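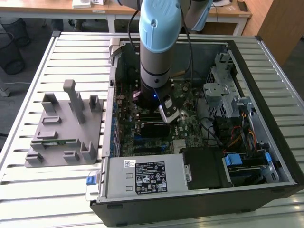 Mullholm patch 2 adds comfort settings and a reworked cave section

Jun 23, 2026

The second patch for Mullholm, the VR exploration game from Praria, is now out for PC headsets. It is a 513 MB download and installs over the existing version. Saves from the February release carry over, with one exception covered below.

The main change is to movement. At launch the game offered smooth walking only, at a fixed speed, with turning tied to the right stick. Players can now choose between smooth walking, short-step teleport and a mixed mode in which the stick moves the player until a slope passes a set angle, at which point the game switches to teleport. Snap turning has been added in two step sizes. The vignette that darkens the outer part of the view during movement can be set anywhere from 0 to 100, where it was previously on or off.

Seated play has also been corrected. In the old version the game read head height once, on loading, and used it for the whole session. Anyone who loaded a save while standing and then sat down found that ladders and ledges were out of reach. Height can now be reset from the pause menu at any point, and the reset takes effect when the menu is closed.

The cave section under the lighthouse has been rebuilt. It drew the most complaints at launch, partly for its length and partly for the lamp, which ran out of oil too quickly to allow much looking around. The route is shorter by two chambers and the lamp now burns oil only while the shutter is open. The sound has been mixed again so that dripping water gives a usable sense of direction. In the old mix most of it came from straight ahead whatever way the player faced.

"The cave was built before we had the lamp working, and then the lamp was fitted to the cave," said Pantelis Deligiannis, lead designer at Praria. "We should have done it the other way round. The first chamber is close to what it was. The rest is new."

Saves made inside the old cave will load at the lighthouse door with a full lamp. Items picked up in the cave are kept. The tide puzzle on the far side does not need to be solved again if it was already complete.

Performance is better on mid-range machines, mostly through changes to how fog is drawn. The fog used to be worked out in full for each eye. It is now worked out once and shifted for the second eye, with a correction for anything near the face. On some graphics cards this leaves a faint edge around the player's hands in thick fog. Praria lists it as a known fault, along with a rare freeze when the headset is taken off during a loading screen.

The limit on placed markers has gone up from 64 to 100. Markers can be given a colour but still cannot be named.

Hand tracking without controllers is not in this patch. Praria says it works in test builds but that the rope sections are not reliable enough, as the game loses the grip when one hand passes behind the other. No date has been given.

A version for standalone headsets is being handled by Valska, which previously converted Iturra. It will use simpler water and a shorter view distance, and will ship with the new cave from the start. Saves will not move between the PC and standalone versions.

The full list of fixes is in the game's main menu under Notes. Players who want to stay on the earlier version can select it from the branch list in their game library, though saves made after patching will not load there.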